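Gallery: Small garments, two arms

12 Jan 2018

Folding has been the standing test at Cletstead for three winters. The question is narrow: can a two-armed machine take one item of clothing, lay it flat and fold it without a person stepping in? Towels are largely solved. Garments with a waistband are not.

The present series used 24 items, none larger than a child's shirt. Each was given 5 attempts. The arms work over a padded grey surface, as hard tops let thin cloth slide. Solange Aubert set the scoring: a fold counts if the edges meet within six millimetres, and a fold that has to be restarted does not count at all. 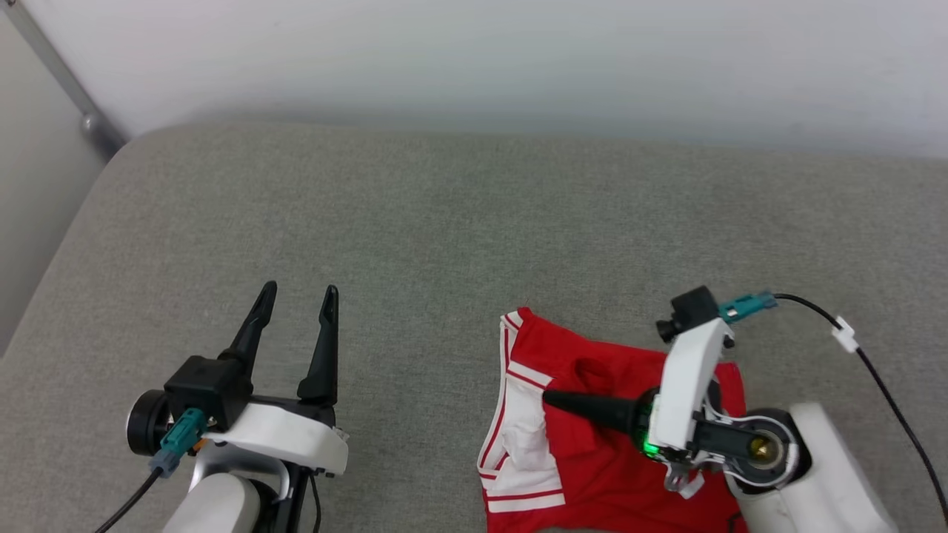
Waistbands cause most of the failures. Elastic pulls the cloth back towards its gathered shape as soon as the pressure comes off, and the second fold then starts from a crease that has moved. Pressing down with one arm while the other grips the edge helps – it also doubles the planning time. Linings are worse again, as the inner layer tends to shift separately from the outer one.

Shirts did better than shorts. Socks were left out after the first morning and will be tried again in February with softer fingertips from Koskela.

For a laundry shop the answer remains no. A person folds the whole set before the arms have finished the second item. For a household that can leave the job running overnight, the case is closer, provided someone is content to refold the shorts.

Comments (3)

pegbag: Does the count include items that were folded inside out?

Solange Aubert: Yes. Orientation is scored separately and will be in the February notes.

T. at Clormont: We see the same thing with elastic. Starting from the leg end gave us fewer restarts.

Related
Brurard shelf-stacking trial, part 2
Towels: results from 1,089 folds
Loading a dishwasher from the wrong side
Gripper pads compared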